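Hands for Hire: Two Weeks With a Hand-Held Gripper Kit

January 12, 2018
By the Hatetti workshop desk
Reading time: 5 min

We use cookies to remember your settings and to count our readers. By staying on this page you accept this.

The kit came to our office in one gray case, with foam inside and a printed guide of the kind I like, short and with large drawings. Retik sells it to laboratories and small companies that want to teach a robot arm by showing and not by programming. A person holds a gripper in each hand, does an ordinary job at a table, and the recordings are later used to train the arm. The price for the pair is 1387 euros, or 1274 if you already own the charging dock.
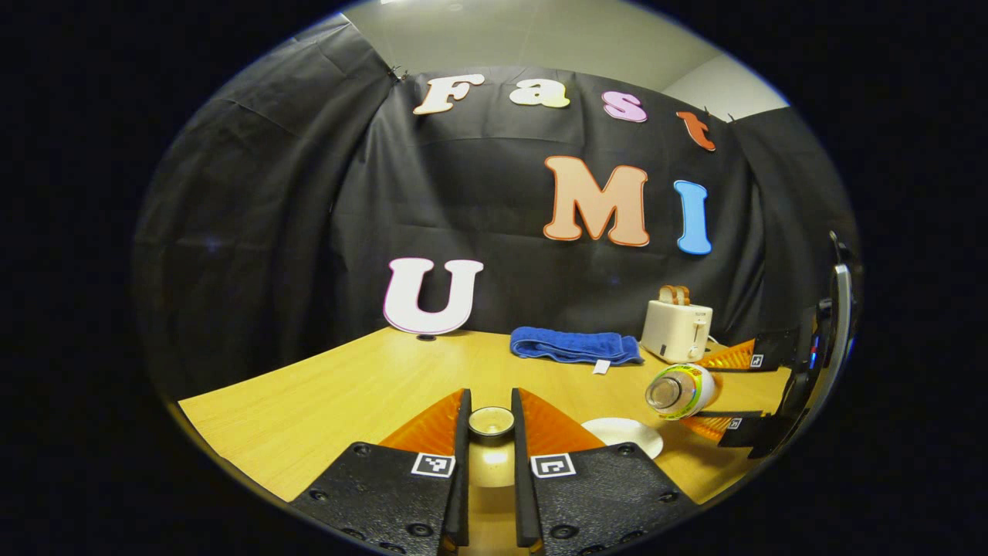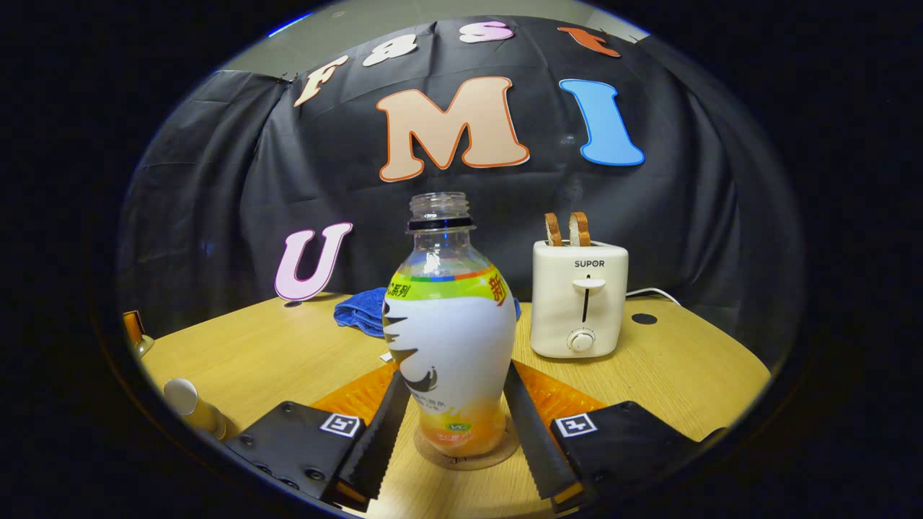
Breakfast things are a good test for such a tool. A bottle is smooth and round, a cup is low, a plate is flat and does not want to leave the table. I had expected to spend most of the first day with the instructions, but after one hour I was already moving things from one side to the other, slowly, like someone who eats with chopsticks for the first time.

The best part of the kit is the fingertips. They are orange, soft and ribbed, and they give way when they meet an object, so that the finger lies along the side of it. With a full bottle I needed less force than I thought. With a thin paper cup I needed still less, and I crushed three of them before my hand understood this. The trigger has a long travel, and the guide advises to use only the first half of it for light objects. I would put this advice on the first page. It is on page nineteen.

The black pads on the inner side are less convincing. They hold well on dry plastic, but when I tried a glass which came directly from the sink, it turned slowly in the grip until its handle was looking at the floor. Retik sells another set of pads for wet work. I did not have it for this test.

On each finger there is a small square marker, printed in black and white. The software reads from the markers how far the fingers are open, and for this reason there is no cable going to the fingers and no sensor that can break there. It is a simple solution and I like it. You must keep the markers clean, however. I had some jam on one of them in the second week and the opening values for that hand became nonsense. The program did not warn me. It only saved the recording as usual, and I found the problem in the evening when I looked at the curves.

The view of the camera is very wide, and it takes in much more than the job. Before you begin, look at what stands at the far ends of your table, and also at what hangs behind it. A plain dark cloth with a few large, colorful shapes on it helps the tracking, according to the guide, and in our office this was true. Against our bare white wall the software lost its position again and again. With a curtain and some old posters it became calm.

Working with two hands is another matter. With one gripper I was comfortable by the afternoon. With two, I had to learn where my own elbows are. The bodies are rather long, and if you want to hold a bottle with one hand and bring something to it with the other, the two tools easily knock together. The test group at Clulurach, a training workshop that lent us its tables in the second week, found that it is better when one hand comes from the side and the other from the front. After this I had far fewer collisions.

Some words about weight. One gripper weighs 800 grams with the battery. This does not sound like much. After forty minutes it is much, and my right wrist was of the same opinion the next morning. There is a strap in the case, but it is made for a bigger hand than mine, and the last hole is still too loose. A colleague with wide hands had no complaint at all.

The closest competitor is the set from Østergaard, which is lighter and has a better trigger, but its tips are hard and it is sold only with a yearly contract. For a school or for a small team I would take the Retik. For a company that records the whole day with several people, I would ask Østergaard for a trial and compare the wrists after one week.

The software is the part that needs more work. Export is slow, and the names of the files are only long numbers, so I kept a paper list beside the keyboard. An update is announced for March. It should bring a warning for markers that cannot be read, and folders with names you can choose. The fingertips can be ordered separately, in packs of 2, and our first pair shows no cracks so far.

Get our newsletter once a month. You can unsubscribe at any time.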